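Menlow Double-Door Benchmark: Frequently Asked Questions

Last revised in January. Maintained by Randi Engström and Abrehet Gebretsadik.

General

What is Menlow?
Menlow is a simulated benchmark for two-arm door opening. A policy controls a robot with two arms, each ending in a gripper, and must open both leaves of a double door toward the robot far enough for the base to pass between them. The release contains the task definitions, the demonstration set, the baseline policy and the evaluation script.

Why double doors?
With a single door, one arm can do all the work and the second arm is idle. With two leaves that open toward the robot, each arm has to follow its own arc while the base backs up. An error in base motion shows up at both grippers at once, and we wanted a task where that coupling could be measured.

Is this the same as Yurt?
No. Yurt is the procedural room generator. It supplies floor plans, wall colors, furniture and door models. Menlow is one task family built on top of it. You can use Yurt without Menlow, but the reverse does not work.

Task and observations

What does the policy receive as input?
Color images from the robot's head, joint positions for both arms, gripper opening widths, and base velocity. It does not receive door angles, handle positions or contact forces. Those values are logged for scoring only.
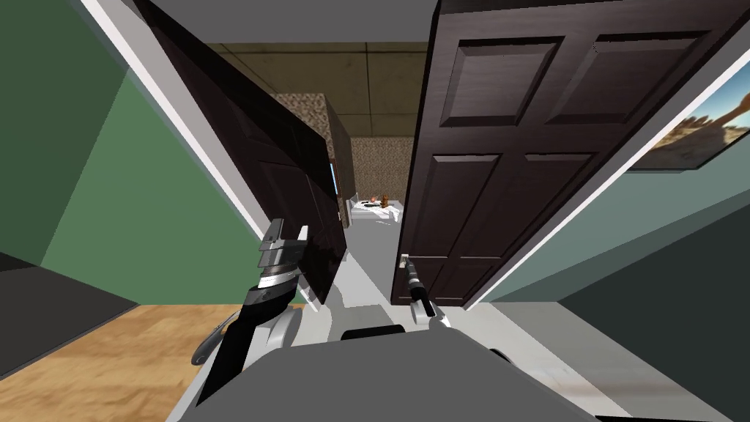 Image observations are rendered at every control step and passed through random changes in brightness and color during training. The augmentation is turned off at evaluation. Teams that report results with augmentation left on should say so, as it lowers scores slightly and makes comparison harder.

Do both grippers have to hold a handle?
No. The scorer checks the hinge angles and the clearance between the leaves. It does not check where contact is made. In the demonstrations, operators often used a handle on one leaf and the free edge on the other, and the baseline learned the same habit. A handle-only variant is included under the name "strict" and is scored separately.

How is success defined?
Both leaves must pass the angle threshold set in the episode file, and the gap must stay wide enough for the base for 2 seconds. Pushing a leaf with the torso counts as a failure. So does any contact between the two arms.

Data and method

How many demonstrations are there?
The set has 244 demonstrations, all teleoperated in simulation. We removed recordings with dropped frames but kept the ones with hesitations and regrasps. Removing those made the baseline worse at recovering from a missed grasp.

What is the baseline?
The baseline, Brivari, is an imitation policy that predicts short sequences of actions for both arms and the base together. We also trained a version with one independent policy per arm. It opened the first leaf well and then tended to lose the second when the base started to move.

What are the results?
Evaluation uses 224 episodes in room layouts not seen in training. Brivari succeeds in 94 of them. The most common failure is loss of grip on one leaf midway through the base motion. The next is a grasp that closes just short of the handle, after which the policy backs up with nothing held. Full failure labels are in the results folder.

How should the gripper be placed before contact?
There is no required pose. Brivari usually brings both grippers to the leaves before closing either one. Starting the pull with only one gripper in place was allowed in the demonstrations but is rare in the rollouts. 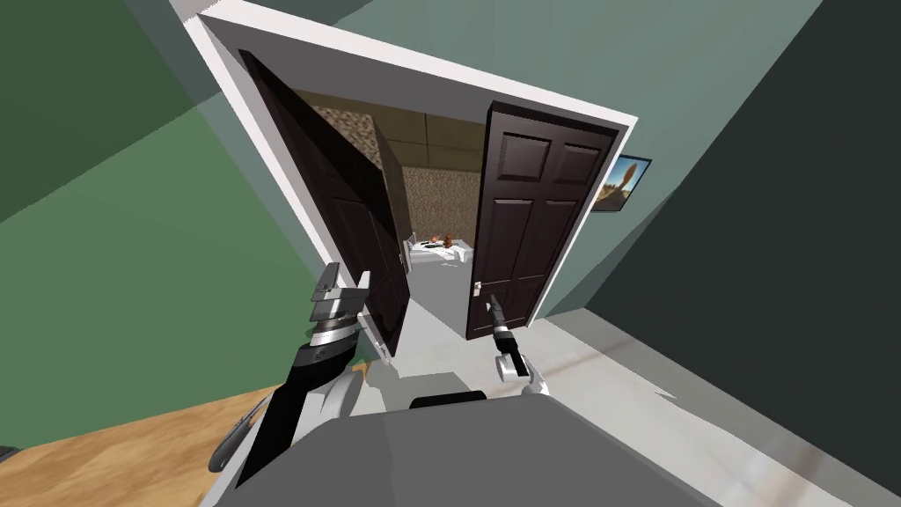

Running and reporting

Can I change the door models?
Yes, for training. Evaluation must use the supplied episode files without edits. Hinge friction and leaf mass are fixed per episode and will not match values you set by hand.

Has the policy been tested on hardware?
Not yet. Transfer to the Momano mobile base is planned, and the base dimensions in Menlow were chosen to match it. We make no claims about real doors on the basis of the current numbers.

My scores change between runs. Is that expected?
Small differences come from contact resolution in the physics engine. Use the fixed seed and the single-thread setting for reported numbers. If the spread remains, send the log files to Abrehet Gebretsadik along with the version string printed at startup.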